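Let the customer see the old parts

I have lived in Pesterlow for many years now, and in this time I have owned two cars, both of them old. I am therefore a regular guest in garages. I want to write about one small custom which I miss, and which I think should come back: the mechanic shows you the part he has taken out.

When I was learning to drive, in the town where I grew up, this was normal. You came for your car in the evening and the worn brake pads were lying on a newspaper on the passenger seat. You could touch them. You paid, and you took them home or you left them, as you wished. My father kept a wheel bearing on his desk for years as a paperweight.

In October my car had a noise at the front left, and I brought it to Pladico, on the ring road. The reception was very clean and the coffee was good. At five o'clock I received an invoice with 31 lines on it. One line said "link arm, replaced, worn". I asked if I could see the link arm. The young man at the desk was polite, but he looked at me as if I had asked to see his kitchen at home. He said the old parts go directly in the container and the container is locked. I do not say that he was lying. I believe the arm was worn, and the noise is gone. But I paid for a word on a paper, and I drove home with a feeling I did not like.

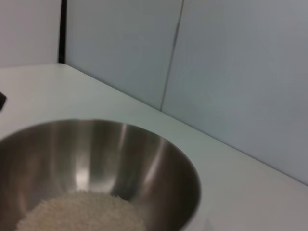 A repair is a strange thing to buy, for most of it is hidden from the person who pays. You bring a car and you get back a car which looks the same. With food it is easier. If I buy rice, I can pour it in a steel bowl like this one and see with my own eyes if the grains are clean and if the heap is as big as I expected. With a suspension arm I have no such possibility, unless somebody puts the old one in my hand.

Digby Goodwin, who had a garage behind the station until he retired, did not agree with me when I told him this. He said that most customers cannot tell a good bearing from a bad one, so showing it is only theatre. Also, some parts must go back to the supplier for a deposit, and some are dirty with oil and must be thrown away in a correct manner. These are fair points. But a part can be shown on a tray for two minutes before it goes back. And I do not need to be an expert. If the rubber is cracked through, I can see it, and if I cannot see it, the mechanic can point with his finger. In such a conversation I learn something about how I drive.

Some garages have started to send short videos to the telephone. My neighbour Rasa Koppel gets them from Jääskeläinen, where she takes her van, and she is satisfied. I think it is better than nothing. Still, a video shows me a brake disc, and I must trust that it is my brake disc.

What I ask for is modest. Put a question on the booking form: "Do you wish to see the replaced parts?" Many people will say no, they are in a hurry and it is Monday. The others will say yes, and for them one should keep a cardboard box with the registration number on it until the car is collected. A bill of 2000 can surely carry the cost of a cardboard box.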